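Ilbridge collects used school bags before the new term

The town of Ilbridge has started again its yearly collection of school bags. Families can bring bags to the Vendenero hall until the end of August, and children who need one can choose it there for free.

Last year the collection received 308 bags. This year the organizers hope for 825.
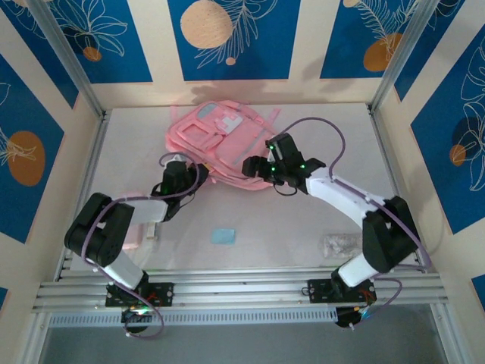

A light pink backpack with a large front pocket.

"People think we want only new bags, but a faded color is no problem," said Agathe Vidal, who leads the collection. "We look at the zippers and the straps first."

She asks families to empty every pocket at home. Last summer her team found keys, coins and 2 passports.
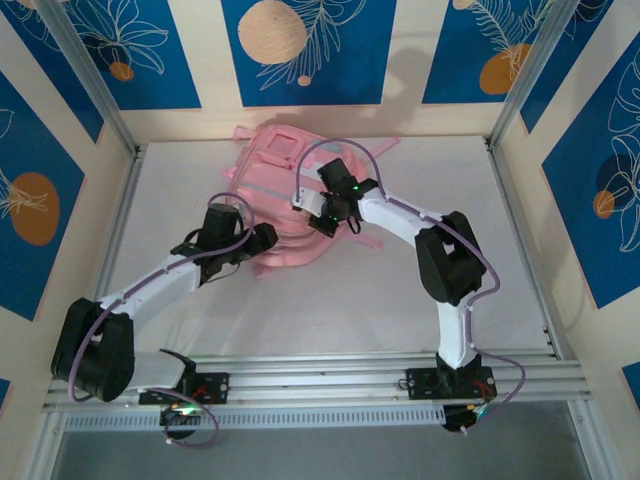 Where to bring a bag

The Vendenero hall is open from 3 p.m. to 7 p.m. There is also a box at the Rolach bakery, but it is only for small bags.

Gülizar Tekin, a teacher at the Eren school, said that many of her pupils carry heavy books every day. She would like to see more backpacks with a big front pocket, like the pink one.
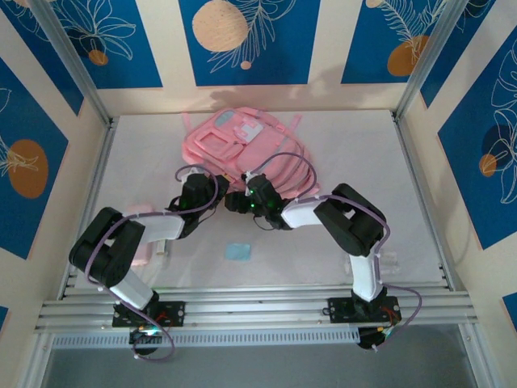 Money for repairs

The town gave 3,000 euros for thread, buckles and new zippers. Bags that cannot be repaired will be used for parts.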